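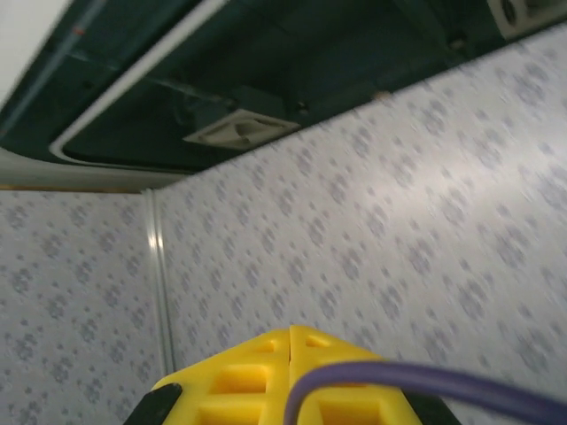
Patterned wall panels meeting under a dark green ceiling.

Landing page changes in the March release

Trilent has changed how its hosted sites load the first screen of a landing page. The header, headline and main button are now sent ahead of everything else, and scripts for chat, maps and visitor tracking wait until the first screen has been drawn. Sites on the Brillimon template get the change automatically. Sites on older templates need to be republished once from the dashboard.

In testing on 49 customer sites, median time to a usable first screen fell by 20 percent on phones. Desktop results were mixed. On 4 of the sites the time went up, in each case on pages with a background video set to autoplay. A fix for these is planned; until then, replace the video with a still picture or turn off autoplay under Page Settings.

Contact forms are also affected. Any form with more than 20 fields is now split across two steps by default. The split can be switched off per form, and saved entries keep their present column order on export.

The Pathirana booking add-on must be updated before republishing. Older copies load too late and leave a blank calendar. Customers served from the Trundham data center will receive the release last.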